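Unit 8: Forward Contracts and Currency Exposure
Course notes, K. Lengyel

A forward contract fixes an exchange rate now for payment at a later date. The forward rate differs from the spot rate by the interest gap between the two currencies. When the foreign interest rate is higher, the foreign currency trades at a forward discount.

Transaction exposure arises when a price is agreed in one currency and costs are booked in another. Small importers, restaurant suppliers among them, often carry it without a hedge. 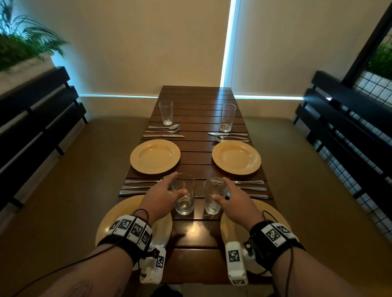

Fig. 2. Table set for four: plates, glasses and steel cutlery.

Worked case. Tekin, a tableware importer, owes 4,000 euros in July and keeps its books in dollars. If the euro rises 13 percent before payment, the dollar cost rises by the same 13 percent. A forward bought at signing removes this change. It also removes any gain from a weaker euro.

Terms to know: spot rate, forward points, settlement date, counterparty risk.

Reading: Zwahlen, chapter 2. Problem set due before Unit 9.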